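4.2 Recording a demonstration in the practice kitchen

Applies to Fludari teleoperation console, practice kitchen layout 36. Revised 2024-02-01.

You are going to drive the arm by hand controller while the software writes down everything you do, including the parts you would prefer it forgot. Read this section once before you connect. Practice in simulation until your demonstrations are dull to watch. 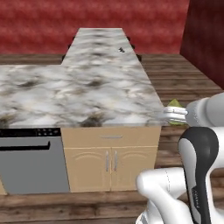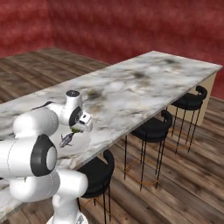
Figure 4-2. Practice kitchen, marble counter, green object at the gripper in both views.

Before you start

1. Open the Plorex panel and load the practice kitchen. Wait for the status light to turn solid. Clicking Load again does not hurry it and will give you two kitchens.

2. Set the recording rate to 60 samples per second. Other rates are offered in the menu. They are there for people with opinions.

3. Hold the controller at chest height, elbow bent, and press Align. The arm now takes your current hand position as its zero. If you press Align while reaching for your coffee, that becomes zero.

Recording

4. Squeeze the clutch halfway. The arm follows your hand only while the clutch is held. Let go, move your hand somewhere comfortable, squeeze again.

5. Press Record, then pause for one breath before moving. Operators who leap straight in produce files that begin with a lurch, and the trained policy will lurch too, faithfully, every time.

6. Bring the open gripper over the object, lower it, and close with the thumb slider. Stop closing when the grip indicator turns blue.

7. Raise the object before you carry it sideways. Plates and anything else on the counter are solid in this kitchen and do not step out of your way.

8. Lower the object to the target, open the fingers, back straight up, and press Stop.

Note: Pick one approach and stick to it for the whole batch. Grasping from above in one file and from the side in the next teaches the policy to split the difference - and the difference is usually a cabinet.

Caution: Do not change camera views while the clutch is held. Left and right may swap on screen, your hand will not have been informed, and error 541 (joint limit) generally follows. To clear it, release the clutch, press Home, and start the attempt over.

Keeping or discarding

9. Play the file back at normal speed. Keep it if the object was carried without a drop and released on the target. Slow is fine. Hesitant is fine in small amounts.

10. Discard anything with a collision, even a small one you are fond of. Use the Discard button, as files dragged to the trash by hand stay in the Swanson index and turn up later as blanks.

11. Add your initials and a one-line comment. "Good" is not a comment. Angus Tennant reads these.

Note: A single file may hold up to 1,048 samples. The recorder stops at that point without a sound, so watch the counter in the corner of the panel if you tend to linger.

For console faults not listed here, see section 7 or write to Ruaridh Dow with the session log attached.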